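Paper weight and ink show-through: what changed in the spring order

Members who buy through the Dumora school supply pool will see a different ruled notebook in the next delivery. The previous stock used 52 gsm paper. After complaints from two schools about ink showing on the reverse side, the pool asked its three bidders to quote on a heavier sheet and to submit unbound samples for testing.

Karim Amrani ran the tests in the Frimpong annex over four afternoons. Each sheet was written on with a ballpoint, a gel pen and a school-grade fountain pen, left for an hour, and read from the back under the same desk lamp. Ballpoint gave no trouble on any sample. Gel ink was visible on the old sheet and faint on the others. Fountain pen ink went through the old sheet at the ends of strokes, where the nib rests, and marked the page below.

Weight did not explain everything. The Clamia sample was the heaviest of the three and still feathered along the ruled lines. The Jerkis sample was lighter but had a harder surface sizing, and its lines stayed sharp. Sizing is the treatment that slows the absorption of ink into the fibers. It is rarely stated on a retail wrapper, so buyers comparing notebooks by weight alone are missing half of the specification.

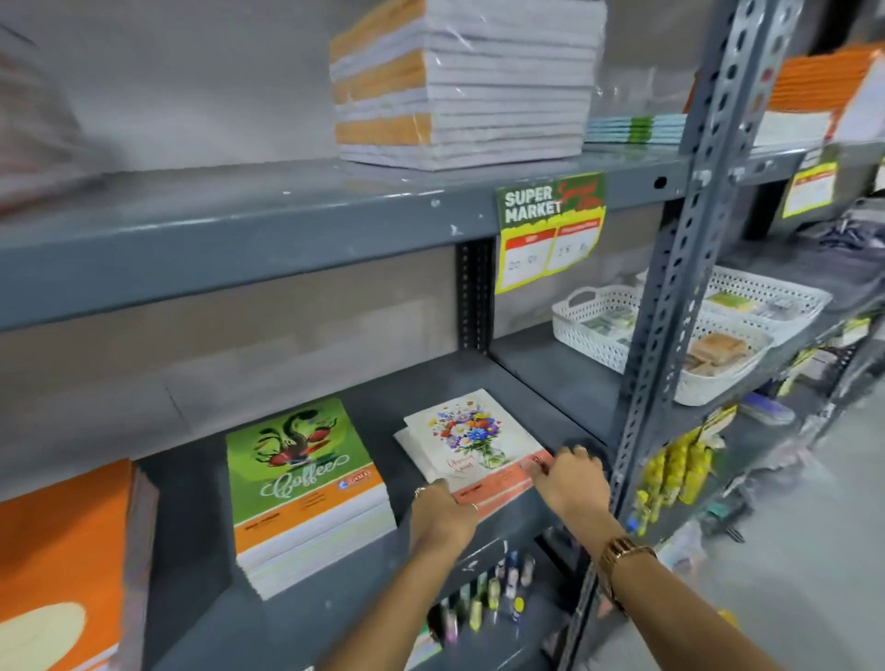

Notebooks on a store shelf, with handwritten prices of 20 and 18.

The pool has chosen the Jerkis sheet for all ruled formats. Squared and plain formats stay on the old paper until current stock runs out. The first order is for 2148 notebooks, packed 10 to a bundle, with the last bundle short. Schools that requested full bundles only have been assigned those first.

Two points on storage. Bundles should be kept flat, spine ends alternating, and no closer than a hand's width to an outside wall. Paper that takes up moisture on one side will curl toward the dry side, and stapled notebooks seldom recover fully. Leave the wrapping closed until the notebooks are handed out. If a bundle has been opened, fold the wrapping under it and place a board on top.

The binding is unchanged: two wire staples, rounded corners, card cover. The page count drops from 52 to 46 to hold the unit price. Teachers who plan one notebook per term should check whether the lower count is enough, particularly for dictation and science notes. Requests for additional notebooks go on the usual form and must reach the Dumora office by noon on Wednesday.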